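# Trukum Gripper Comparison Set

The Trukum set is intended for laboratories and training departments that need to compare grippers under like conditions. It combines a short program of pick-and-sort tasks with scoring sheets and an operator's guide prepared by Yesenia Hinojosa and Cường Lý of the Pryor applications group.

Each gripper under comparison is mounted on the same arm and performs the same tasks from the same starting positions. Operators record the approach angle, the grip width commanded and the result of each attempt. A full comparison consists of 50 attempts per gripper and takes around 38 minutes, excluding mounting and calibration.

The sorting task uses small painted wooden cubes held in shallow bowls with colored rims. Cubes may lie flat, touch one another, or lean at an angle, and the guide requires that such positions be left as they are.
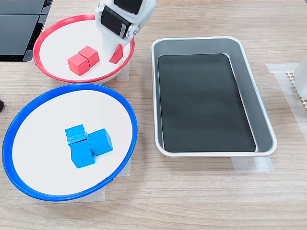
*Sorting task: gripper finger beside a tipped red cube, with blue cubes in the second bowl and the lined metal tray to the right.*

Bowls and trays may be fixed to the work surface with clear tape. Users should check the position of each item before changing grippers, and repeat the calibration if any item has moved.

**Ordering options**

- Trukum Basic: task guide, scoring sheets and cubes
- Trukum Full: as Basic, with bowls, tray and 2 mounting adapters

Grippers, arms and controllers are not included. The adapters fit the Bistik and Brutodov wrist flanges. Customers using other flanges should send a dimensioned drawing with the order.

Technical questions may be directed to Eckhard Baumgart, Product Support. Revised scoring sheets were issued in September and are supplied with all current orders.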